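Flallico wrist marker bands (pair, with module and lead)
Equipment hire and sales — Clullton

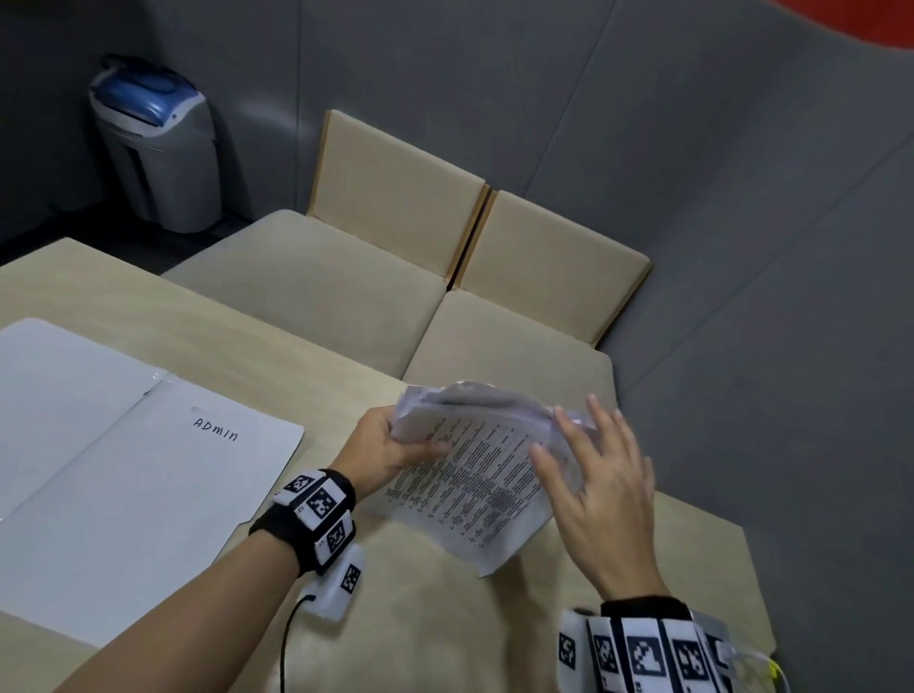

What went wrong with the bands?
The marker plates can creep round the strap during a shift, and the software carries on as though they hadn't moved, so the robot arm ends up reaching for a place where the hand never was.

Fault notice, October 1, 2018

We still sell and hire these bands. We have also changed what we are prepared to say about them, and the maker's sheet should be read with the notes on this page next to it.

A customer in Cáceres was using a pair to record paper handling: picking up printed sheets, fanning them, putting them in a folder. The recordings were then played back on a table-top arm. For the first part of the day it went well enough. After lunch the arm started coming in low, and on one run it drove its fingers into the table and kept pushing until someone hit the stop button. No injuries. A bent finger and a cracked mounting plate, which cost more to put right than the bands did.

The maker's first answer was poor lighting. Their second was that the strap had been worn too slack. Liya Gebremichael on our bench didn't think much of either, so she put a returned pair on and sorted invoices. After 13 minutes the plates on one band had shifted enough to spoil the wrist angle. The tracking screen showed green the whole time.

That green light is our main complaint. It means the camera can read the codes. It says nothing on whether the plates are still where they were at set-up, and anyone new to the kit will take it to mean that all is well. We did.

What the maker says has been fixed

Version 2 of the software is meant to compare the plates with each other and stop recording if one has moved. We have tried it. It catches a single plate coming loose. It does not catch the whole band sliding round the wrist, and that is what happened in Cáceres. We have been promised something better in November and will believe it when we have it on the bench.

Until then

Redo the set-up pose each time you stop for a break, and again if the lead has been tugged. Paper work is worse than it looks for this, with all the turning of the wrist to square up a stack.

Never send a fresh recording straight to an arm at full speed. Run it slowly with nothing on the table, and keep a hand on the stop button.

Set a height limit in the arm's own controller. Don't rely on the band software to do it.

Route the lead so it can't snag on the table edge. A pull on the lead pulls the module, and the module pulls the strap.

What you get

Two fabric bands with code plates, the tracking module and its lead, and a printed set-up sheet. The sheet still has the old wording about "slip-free" straps. We have asked for it to be changed and have been told it is being looked at. No arm, camera or stop button is included.

Hire is £58 a week. Bands bought from us carry an 18 month guarantee on the straps and plates, ours and separate from the maker's, which leaves out damage to any robot being driven from the recordings. Read that clause before you order. The customer in Cáceres hadn't, and neither had we.

Returns

If you have a pair with the old smooth strap lining, send both bands back and we will swap them for the ribbed kind without charge. The ribbed lining slips less. It does still slip, and it marks the skin if worn tight all day.

Please put a note in the box saying what job you were doing and when things started to drift. Address it to Liya Gebremichael, Returns, Clullton.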